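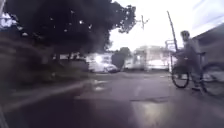 Photo: Nelu Cârstea / Drumbridge Trail Runners

Drumbridge Trail Runners
Minutes of the planning meeting for the May trail race
2026-03-16, upstairs room at the Wieczorek bakery

Present: Genowefa Dudek (chair), Kittipong Suksawat, Zuzanna Śliwiński, Nelu Cârstea, Felicja Wasilewska (minutes)

1. Minutes of the previous meeting
Accepted with one correction. The meeting point for the course walk was the lower parking lot, not the upper one. Felicja will send the corrected version.

2. Entries
Kittipong reported that 68 runners have signed up until now. The limit stays at 200, as written in our land use permit. Zuzanna asked if we can open a waiting list already. It was decided to wait with this until the entries are closer to the limit.
Genowefa reminded that club members must also register through the form. A message to her phone does not count as an entry.

3. Course
Nelu walked the full course with the map from last year. The ground behind the Rokuvgate quarry is soft and he thinks it will stay soft until the race. He proposed to move the course to the gravel track on the east side. This makes the long climb less steep but adds a second short climb before the finish.
There was a longer discussion. Kittipong prefers the old line, because the runners know it and the record times can be compared. Zuzanna said that last year people were walking in this part anyway and two of them lost a shoe. Genowefa asked for a vote. Result: four for the gravel track, one against. The records for the old course will be kept on a separate list.
Nelu will measure the new part with the wheel and bring the exact distance to the next meeting.

4. Aid stations
We will have 2 aid stations, one at the quarry gate and one at the footbridge. Justau, the sports shop, offered to lend us folding tables and water containers. They ask for their banner at the finish in return. Agreed.
No paper cups on the course this year. Every runner brings an own cup or soft bottle. Felicja will write this in the runner information in bold letters, also on the registration page.
Zuzanna wants salted potatoes again at the footbridge. Agreed, if somebody else than her peels them.

5. Safety
Required equipment: whistle, phone with the race number saved, light jacket. Genowefa proposed to make the jacket optional in warm weather. Decision will be made on the evening before the race and sent by email.
Kittipong will ask the first aid group if they can place one person at the quarry. No answer from them yet to his first email.

6. Start times
Long course first, short course half an hour later. The children's run starts when the last short course runner has passed the meadow.

7. Other matters
The club has still three boxes of old race shirts, mostly size small. They will be given away at number pickup.
Zuzanna asked who has the key for the storage room. Nelu has it.

Tasks
Nelu: distance of the new part, course tape
Kittipong: first aid group, entry list
Zuzanna: contact with Justau, food
Felicja: runner information, corrected minutes
Genowefa: letter to the landowner about the gravel track

Next meeting in the same room, date will be sent by email.

Minutes written by Felicja Wasilewska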